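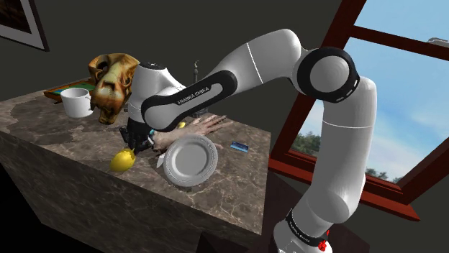 White arm, marble counter.

I bought the Redholm book of Dutch still lifes to color in December, when it was dark by four and I had opinions about self-improvement. It has 347 pages, and I have finished two. One of them is a lemon.

The line work is lovely, I'll give it that. But whoever traced the lobster put in every last bump on the shell, and my pencils (Oltach, the cheap tin) have exactly one red, a sort of tired ketchup.
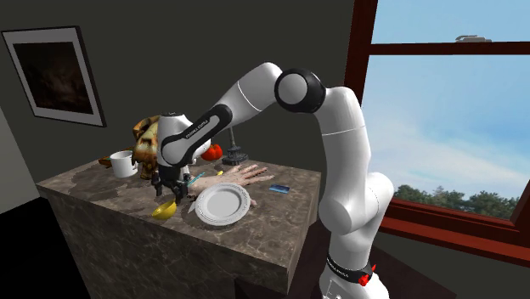
2 Jun 2025 — 427 words, if you count the ones I deleted

So I've been reading the notes at the back instead. Each painting gets a paragraph on what the skull means, what the peeled fruit means, what the tipped-over glass means. Mostly they mean you're going to die, which seems a bit much for something shelved next to the stickers.

I did learn how to layer a shadow, though: blue first, then brown, and press lightly. My grapes look almost round now — almost. The paper pills if you go over it a third time, so don't.

Next up is the oyster plate. It's mostly gray, and I have plenty of gray.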